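10 Nov 2019 --- Nordic ingredients supplier Undico has launched Skanport, a powdered oat fiber aimed at makers of breads, breakfast cereals, snack bars and drinks who would like to print the word "fiber" on the front of the pack without the customer finding out about it in the mouth. The company says the powder disperses in cold liquid, has almost no flavor of its own and can be added to most existing recipes with what it calls "minor adjustments." Anyone who has worked in a bakery will have a view on that phrase.

Skanport is made from oat hulls, the part of the grain that has spent most of its commercial life as animal bedding. Undico buys them from mills near its Arkholm plant, where they are cleaned, cooked, ground and sieved several times over. The result is a cream-colored powder, sold in 20 kg sacks, that the launch brochure describes as "whisper-fine." There is a second, coarser grade for bread and crackers, for which the brochure has not found an adjective.

"Everybody wants more fiber and no one wants to taste it, see it or hear about it from a colleague," says Farzad Tabrizi, who heads product development at Undico. "So we spent our time on grinding. It's not a glamorous story. If you want a glamorous story, talk to the berry people."

The berry people were two stands down at the trade evening where Skanport was presented, and they did have better lighting.

Fiber has been having a good few years in the ingredients business, after several decades as the thing your grandmother mentioned. Brands that once competed on protein have begun to run out of places to put it, and reformulation teams have been told to look elsewhere on the nutrition label for something to be proud of. Chicory root, acacia gum, citrus peel, pea hull and sugar beet all have their champions and their sales decks. Oats come to the table with one clear advantage, in that shoppers already know what an oat is and think well of it. "You don't have to explain it," says Tabrizi. "With some of the others you lose them at the second syllable."

The disadvantage has always been texture. Insoluble fiber from hulls soaks up water like a guilty conscience, and drinks made with earlier versions tended to settle into two layers, one of which no one wanted. Undico's answer is a steam treatment that it says lowers the amount of water the powder takes up, followed by the extra grinding. The company will not go into detail on the steam step, for which it filed a patent application in July. Asked whether the process had a name, Tabrizi said that marketing had suggested several and that he was hoping they would forget.

The company tested the powder in 414 trial recipes over the course of development. A good many of these were breads. Others included a tomato soup, a chocolate pudding, three types of cracker, a vegetarian sausage and a strawberry drinking yogurt that is still spoken of with some feeling at Arkholm. The yogurt has been withdrawn from the sample kit. The pudding, which was handed out in small paper cups at the presentation, was very good, although it was also mostly chocolate.

For bakers, Undico suggests starting at a low dose and raising the water in the dough a little at a time. The application notes run to 30 pages and are, by the standards of such documents, frank. There is a section on what happens to a brioche at the upper end of the dosing range, and another on loaves that come out of the oven looking perfectly normal and then refuse to be sliced. The notes also point out that dough should rest longer than usual before shaping, a piece of advice that industrial bakeries will receive with the warmth they reserve for anything involving the word "longer."

One early customer is Zarei, a family-owned maker of flatbreads and breadsticks, which has been using the coarser grade in a sesame breadstick since the summer. The company says the product has sold steadily. It also says that the new packs make no mention of hulls, which were felt to be "a farming word." The ingredient list gives oat fiber, and the front of the pack shows a field at sunset.

Zarei had looked at the drinks grade as well, for a salted yogurt drink that it sells through its own shops, but put the idea to one side. A spokesperson said that the drink had been made the same way for a very long time and that the founder's mother was still tasting every batch. Undico describes the talks as ongoing.

On health, the supplier is treading carefully. It makes no claim for Skanport beyond the fiber content itself and has steered clear of the phrases about balance, glow and inner comfort that tend to gather around this end of the market. The brochure does contain one photograph of a woman laughing at a bowl, but this may be a legal requirement by now. Customers who want to make claims of their own are advised to check the rules in the countries where they sell, and the company says it can provide the analysis sheets to go with an application.

Gluten is the other question that comes up at every oat launch, generally from the back of the room. Skanport is not sold as gluten free. The mills that supply the hulls also handle wheat and barley, and although a separate line has been discussed, Tabrizi says it would have to pay for itself.

"We get asked for it all the time," he says. "Then we say what it would cost and people get very interested in the coffee."
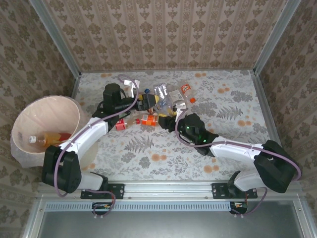

Price is where things may get more difficult. Undico has not published a list price, but it concedes that Skanport costs more than standard oat fiber, in some cases by a margin that buyers will notice. The company's argument is that a finer powder saves money further along, with fewer rejected batches and less time spent cleaning filters. Buyers have heard this argument before about nearly everything. The sales team has put together a spreadsheet that works out the savings for a given factory, and visitors to the stand were invited to enter their own figures. The one I watched did so, looked at the answer, changed a figure, and looked at the answer again.

There is also the matter of supply. Oat hulls are cheap because few people have wanted them, and a product that makes them desirable could in time spoil its own arithmetic. The mills have noticed. Undico says it has contracts in place for the next two harvests and that present capacity at Arkholm stands at 600 metric tons a year, enough to cover the orders it expects. A further grinding line could be fitted into the building if demand is there, though this would mean moving the canteen, and feelings in the plant are understood to be mixed.

Competitors were polite about the launch, as they usually are within earshot. One, who sells a citrus fiber and asked to be left out of this, said that oats were a lovely grain and that she wished everyone well. She then spent ten minutes on the subject of sediment.

Samples of both grades are available now, in tubs for kitchen trials and in full sacks for pilot runs. Each comes with the application notes, a sieve analysis and a card with a recipe for oat and cardamom cookies, which Tabrizi says was added at the request of the people who answer the phones. They had been getting calls from development chefs who had made up the powder with water, drunk it, and wished to discuss the experience. It is not meant to be taken that way, and a line saying so will appear on the tub from the next print run.

An organic version is planned. The hulls for it would come from a smaller group of farms, and the first trial batches have already been ground. They came out slightly darker than the standard powder, a difference that should not matter in bread but does show up in milk drinks and white sauces. Undico is looking into this. Marketing, for its part, has proposed calling the color "harvest."

Shipments of the drinks grade to customers in North America will start once the labeling has been settled, with the coarser grade to follow. Until then the company is taking orders through its regional sales offices, and the strawberry yogurt recipe can be had on request by anyone who thinks they can fix it.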